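机器人社例会记录(周三,放学后)

地点:二楼活动室
记录:社团文书组
出席:高一组、高二组,指导老师到场。请假的几位已在群里说过,不另记。

一、上次遗留

1. 夹爪指尖的螺丝松动,高二组已全部重新上过一遍,打了螺纹胶。下次用前还是要摸一下。
2. Fankhauser 那批轴套没到,催过,对方说补发,没给日子。先用旧的顶着。
3. 活动室钥匙的事,老师去问,下周答复。

二、Kuvalville 赛项进度

今年题目是“布展”:把墙面物品取下、转向、放回指定位置。规则第二版已发,和第一版差别主要在限时和接触面,大家自己看,不要再按老版练。

目前项目分两块。手持夹爪采集示范动作,高一组负责;Atard 训练程序,高二组负责。示范目标 800 条,现在存下来能用的 400 条,差一半。废掉的多数是开头没对时间,或者中途换手。

讨论了一下画框类物品。浅色木框侧面厚,夹正面容易碰玻璃,夹侧板又容易转。有人提议双爪,一只管上侧,一只顶下角。试过的人说手感还行,但两边发力要慢,一快框就歪。玻璃反光对识别有没有影响,意见不一致,先各录一组对比再说。
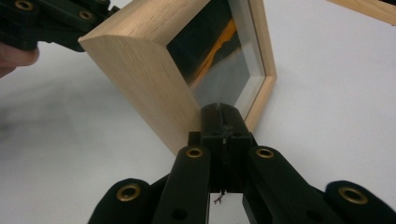

双爪操作木框,下角接触位置

关于接触位置,定下来几条:

下爪指尖顶在侧板和外沿交接的地方,不要往玻璃上靠。
上爪先夹稳,下爪再跟。反过来的不算有效示范。
框倾斜的时候不要急着扶正,停一下再动,不然数据里全是抖动。
手指不要伸到爪子前面去。扶爪子可以,但位置要固定,每条都一样。

高一组问:背景要不要换?现在都是白底。高二组意见是先白底做完,再加花的。老师同意,但提醒比赛现场不会是白底,不要拖到最后一周才换。

三、Atard 程序

上周训练跑了两次,一次中断,原因是硬盘满了,旧数据没清。以后谁跑谁清,清之前在群里吼一声。
另一次跑完了,放回动作偏左,原因未查明。有说标定的问题,有说示范本身就偏。先重新标定,再抽 20 条示范回看,不行再换参数。一次只改一个地方!上次三处一起改,结果没法比。
文件命名还是乱。统一成“组别-物品-序号”,不要再出现“最终版”“最终版新”这种。

四、Standska 友谊赛

对方学校来信,问能不能在十二月办一场,他们出场地,我们带设备。大部份人同意去。问题是设备怎么运,夹爪拆开再装要重新标定,不拆又没有合适的箱子。老师说可以借物理组的器材箱,尺寸要先量。
是否用同一套题目,回信时问清楚。对方如果只有单爪,我们也准备一个单爪方案,高二组出。

五、经费

扎带、胶垫、备用连杆要买,清单各组自己填,填完交文书组。不写用途的不报。储存卡先不买,把手上的卡格了再看够不够。

六、其它

活动室桌子用完要擦,上次桌上全是碎胶带,被说了。
充电器不要带回家。已经少了一个,谁拿了放回来就行,不追究。
新社员安全说明改在下次例会开头讲,迟到的要单独补。

七、待办

高一组:补录木框示范,双爪、白底;反光对比各一组。
高二组:重新标定,抽看示范,清硬盘;单爪方案先出草稿。
文书组:回 Standska 的信,再催 Fankhauser,在来在收清单。
老师:器材箱、钥匙。

下次例会同一时间,先看对比结果,再定要不要换背景。有事提前在群里说。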